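让一张桌子留在公共空间里
——乌拉代尔公共阅览室更新计划纪事

公共阅览室的价值，长期以来主要以藏书量、座位数和开放时长来衡量。这些指标便于统计，也便于比较，在过去相当长的时期内为各级管理单位所采用。随着居民阅读习惯的变化，一些中小型阅览机构逐渐认识到，读者在馆内停留的方式与借阅数字之间存在明显的差距。有人每天到馆，从不借书；有人借书频繁，每次停留不过片刻。如何看待前一类读者，如何为他们安排空间，已成为阅览室管理工作中需要认真对待的课题。

乌拉代尔（Uladdale）公共阅览室的更新计划，即是在这一背景下提出的。该馆位于旧城区与新建住宅区的交界处，前身为一座纺织品仓储用房，建筑主体为砖木结构，层高较大，南侧开有连续的高窗。馆舍改作阅览用途以后，内部格局历经几次局部调整，总体上仍沿用早期的布置方式：书架居中，座位沿墙，服务台正对入口。

更新计划由馆长拉万·阿瓦德（Rawan Awad）主持，空间设计由建筑师马吉迪·斯莱曼（Majdi Sleiman）负责。计划分为4个阶段，依次涉及阅览大厅、地方文献室、儿童阅览区和公共交流区。在施工期间，馆方坚持分区开放，未作整体闭馆。

一、从读者的停留谈起

计划启动之前，馆方用了一个冬季对读者在馆情况进行观察。工作人员按时段记录各区域的使用状况，并向读者发放书面问卷，共收回有效问卷200份。问卷没有设置评分题，主要请读者写明自己习惯坐在哪里、为什么选择该处、通常在什么时候离开。

从收回的材料看，读者对座位的选择有较强的稳定性。靠近南窗的座位在上午最受欢迎，午后则因日照过强而空置较多；书架之间的零散座位使用时间普遍较长，使用者多为年长读者和备考的学生。相当一部分读者写道，自己离馆的直接原因是需要喝水、打电话或与同伴交谈，而馆内没有适合的地方，离开之后往往当天不再返回。

阿瓦德在向主管部门提交的说明中写道：“读者中断阅读，大多出于十分平常的需要。公共阅览室如果不能容纳这些需要，就等于要求读者在到馆之前把生活中的其他部分安排妥当。对于有照料责任的人、轮班工作的人和年长的人来说，这一要求并不容易达到。”

这份说明后来成为设计工作的基本依据。斯莱曼据此提出，更新的重点应放在安静区域与可交谈区域的关系上。在他看来，过去的布置方式把整座建筑视为一个单一的安静空间，任何声响都会影响全馆，管理人员不得不频繁提醒读者，双方都感到不便。

二、声音的分层

阅览大厅的改造是第一阶段的主要内容。原有的木屋架予以保留，屋面内侧增设吸音层，地面更换为较软的弹性材料。书架由原先的纵向排列改为与南窗平行，形成由北向南逐步安静的序列。入口与服务台所在的北侧允许低声交谈，中部为一般阅览区，南侧设静读座位。

施工中遇到的困难主要来自建筑本身。仓储时期留下的砖墙厚薄不一，部分墙段内埋有早年的铁件，位置无图可查。施工单位在拆除旧护墙板后，对墙体逐段进行探查，并据此修改了书架的固定方式。第一阶段的工期因此延长，馆方在入口处张贴了进度告示，向读者说明原因。

静读座位的桌面加宽，座位之间不设隔板。设计过程中，曾有意见认为应当设置隔板，以减少相互干扰。斯莱曼主张不设，理由是隔板会遮挡来自高窗的自然光，也会使大厅失去原有的开阔。馆方将两种做法各布置了一排，试用一段时间后，依据读者意见采用了后者。

照明方面，大厅取消了原有的高处强光灯具，改为书架灯与桌面灯相结合的方式。傍晚以后，大厅整体亮度低于从前，桌面亮度则有所提高。有读者起初反映光线偏暗，馆方在部分座位增加了可调节的灯具，供视力较弱的读者优先使用。

三、地方文献的整理与开放

第二阶段涉及地方文献室。该室收藏有旧城区各时期的地图、行业名册、学校刊物和家庭捐赠的信札，过去因保存条件所限，读者须提前申请方可查阅。更新以后，地方文献室设置了独立的温湿度控制设备，并将使用频率较高的资料制成复本，置于开放书架上。

在整理过程中，工作人员重新编定了一批关于纺织业的资料。其中以科蒂尼奥（Coutinho）商号的往来账册最为完整，记录了布匹的入库、染整和发运情况，也记录了雇工的姓名与工种。账册的纸张因受潮而粘连，修复人员逐页揭开，加以平整和衬补。目前已完成3册，其余各册仍在修复之中。

这批账册引起了周边居民的关注。不少居民的祖辈曾在仓储区工作，他们来馆辨认姓名，并带来家中保存的照片和证件。馆方为此制定了口述记录办法，由受过训练的工作人员与来访者交谈，形成文字后交本人审阅，再行归档。阿瓦德认为，这项工作使地方文献室的性质发生了变化，来访者既查阅资料，也补充资料，文献的来源由此得到扩展。

口述记录需要较为安静且不拘束的环境。地方文献室面积有限，难以同时容纳查阅与谈话，这一需要便与第四阶段的公共交流区建设联系了起来。

四、儿童阅览区的尺度

第三阶段为儿童阅览区。该区原设于二层，家长携带婴儿车上下不便，更新后迁至一层东侧，并开设独立出入口。书架高度依照儿童的身高确定，最高一层由成人取用，主要放置供家长参考的图书。

儿童阅览区的设计特别注意视线关系。家长坐在区域边缘的长凳上，能够看到大部分活动范围，不必紧随孩子走动。区内另设一处较低矮的阅读角，供喜欢独处的孩子使用，其开口朝向服务台，便于工作人员照看。

图书的排列没有完全按照年龄划分。馆方的做法是将同一主题、不同难度的图书放在一起，如河流、鸟类、房屋和天气，年龄不同的兄弟姐妹可以在同一处各取所需。从使用情况看，这种排列增加了整理的工作量，也使图书的流动更为活跃。馆方表示将继续沿用，并适当增加整理人员的班次。

讲读活动在固定时段举行，由工作人员和社区教师轮流主持。活动不要求预约，中途可以加入，也可以离开。兹迪罗拉（Zindirora）儿童读物选目是活动的主要参考，该选目由区域内多家阅览机构共同编订，每年修订一次，侧重收入篇幅适中、适合朗读的作品。

五、交流区的日常

公共交流区是更新计划的最后阶段，位于原装卸间。该处与阅览大厅之间隔有一道厚墙，声音不易传入大厅，又有门通向内院，适合作为谈话、休息和小型活动的场所。区内的布置力求简朴，家具以木质桌椅为主，热饮由读者自行取用，按自愿原则支付费用。
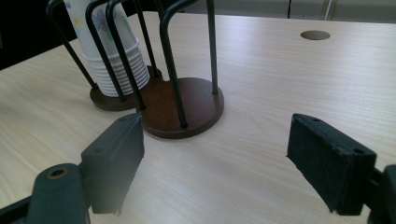 木纹桌面上的金属丝杯架与白色纸杯。

交流区开放之初，馆方对使用规则讨论较多。一种意见主张订立详细条款，对使用时间、人数和活动性质作出规定；另一种意见主张从简，遇有问题再行补充。最终形成的规则共5条，内容涉及安全、清洁、音量、借用手续和儿童看护，以较大字号印出，张挂在门侧。

据馆方记录，交流区的使用者构成与阅览大厅有所不同。上午以年长居民为主，他们在此读报、交谈，有人随后进入大厅借书。午后学生增多，多为小组讨论。晚间则有语言学习小组和手工小组使用。地方文献室的口述记录也安排在此进行，时间避开人员较多的时段。

斯莱曼在谈到交流区时表示，设计者能够决定的事情其实有限。门的位置、窗的高低、桌子的大小，都会影响人们的行为，而一处空间最终形成怎样的气氛，取决于长期的使用和管理。他主张在家具布置上保留余地，由使用者依照需要移动桌椅，每日闭馆前再恢复原位。

家具的选用以耐用和便于维修为原则。部分桌椅由本地的克利斯蒂里科（Clistirico）木作工场修整旧件而成，保留了原有的榫接构造，对松动部位进行了加固。工场同时向馆方提供了维护说明，列明各类木件的清洁方法和检查周期。馆方据此安排每季度检查一次，检查结果记入设备簿。

六、管理方式的调整

空间更新带来了管理工作的变化。以往工作人员固定在服务台后，读者有事前往询问。更新后，服务台缩小，工作人员分区轮值，在各区域之间走动，就近为读者提供帮助。这一变化要求工作人员熟悉全馆业务，馆方为此组织了岗位轮训。

轮训初期，部分工作人员感到不适应。长期从事编目的人员对直接接待读者较为生疏，长期在服务台工作的人员则对地方文献的内容了解不多。馆方采取以老带新、互相讲授的办法，每次轮训结束后安排讨论，将常见问题整理成册。阿瓦德指出，轮训的作用在于使工作人员了解彼此的工作，读者提出的问题也因此能够得到较为完整的答复。

开放时间亦作了调整。根据问卷反映的情况，晚间闭馆时间推后，清晨开馆时间维持不变。推后的时段只开放一层，二层书库停止取书。馆方在说明中指出，这一安排兼顾了轮班工作者的需要和工作人员的休息，今后将视使用情况再作研究。

在经费使用方面，馆方按阶段公布收支，并将主要合同的摘要置于地方文献室供公众查阅。各阶段之间若有结余，优先用于图书购置和账册修复。对于计划中未能实施的项目，如内院雨棚和屋面太阳能设备，馆方也逐项说明了暂缓的原因。

七、尚待解决的问题

2025年3月20日，馆方举行公开说明会，向居民介绍各阶段的完成情况，并听取意见。与会者对更新后的环境总体表示认可，同时提出了若干具体问题。

其一是晚间交通。阅览室附近的公共交通在夜间班次较少，推后闭馆以后，居住较远的读者返家不便。馆方已就此与交通管理部门沟通，有关班次调整的答复预计在4月作出。

其二是南窗遮阳。静读座位在夏季午后仍有直射光，现有的布帘遮光效果尚可，但影响通风。斯莱曼提出在窗外加设水平遮阳构件，由于建筑外立面受到保护，方案须经审查，目前正在准备图纸。

其三是地方文献的数字化。居民普遍希望能够在家中查阅资料，而信札和口述记录涉及个人与家庭事务，公开范围需要慎重确定。馆方的意见是先行公开地图和学校刊物，账册在修复完成后分批公开，口述记录则依照讲述者本人的意愿办理。

会上，一位年长的居民提到，她的母亲曾在仓储区从事布匹检验，每天从现在的交流区门口进出。她希望在该处设置一块说明牌，写明建筑过去的用途和在此工作过的人。馆方表示同意，文字由地方文献室起草，并请提供资料的各家庭共同核对。说明牌的材质和位置，将与外立面遮阳方案一并送审。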